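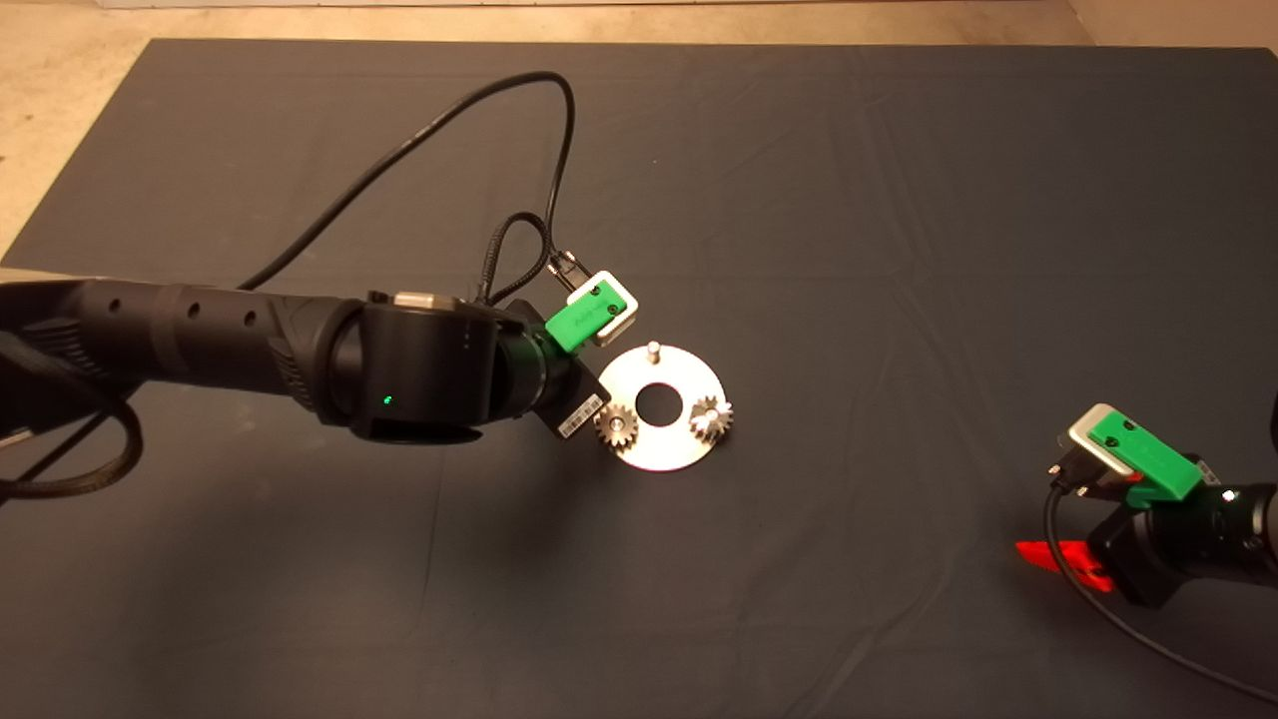 How I compare grippers with a gear and peg test

I get a fair number of emails asking how I decide whether a gripper is any good before I commit to it for a whole project. My answer is a bit low-tech. I give it small spur gears and a metal plate with a peg sticking up, and I see how annoyed I get. Gears are great for this! They're small, they're shiny enough to bother a camera, and the teeth give a fingertip plenty of chances to slip.

What you need

Two arms if you have them (one works, it just takes longer), the grippers you want to compare, a flat round plate with a peg, a couple of metal gears and a big piece of dark cloth. I lay mine right on the concrete floor. Cloth wrinkles, and I leave most of the wrinkles in, but do smooth out the spot where the plate goes or it'll rock.

Step 1: Mount the gripper and sort out the cables

Bolt the gripper on, plug it in, then move the wrist by hand through its full range before you power anything up. Watch the cable the whole time. You want a nice lazy loop with slack left over at the far end of the twist. I once pulled a connector clean out of a Stiser gripper in the first minute of testing because I'd taped the cable down too neatly, and the replacement took until June to show up.

Step 2: Set your zero

Close the fingers all the way, zero the controller, open them, close them again and check that the number comes back the same. If it drifts, stop and fix it now. The Fanow controller I use lets you save a zero for each tool, so label your mounts and you won't load the wrong one. (Ask me how I learned that.)

Step 3: Pick up a gear from the cloth

Start slow and come straight down. Grab the gear across its outside edge, lift it to about a hand's width, hold, and set it back down. Do this 6 times per gripper at the same force setting. Soft pads usually win here, and stiff fingers tend to chase the gear across the cloth.

Step 4: Pick up a gear from the plate

Now it's metal on metal, and everything gets slippery. A gear near the rim is the mean one - one finger wants to come down on the plate while the other hangs off the side. Same deal, 6 tries, and write down what went wrong each time, even if it's just "tipped" or "spun."

Step 5: Go for the peg

Carry the gear over the peg and lower it until it touches. If it jams, back up a little, wiggle the wrist a few degrees and try again. Mỹ Lò got me into the habit of lowering the force for this part, and it saved my Ellavano fingertips from a lot of dents. If you're running two arms, park the second one well back until the first is clear.

Keeping score

I use a plain spreadsheet with a row per try and a column for notes. Swap grippers, redo your zero, put the gears back where they started and go again. If two come out close, I run the rim pickup once more with the lights turned down and go with whichever one drops fewer gears.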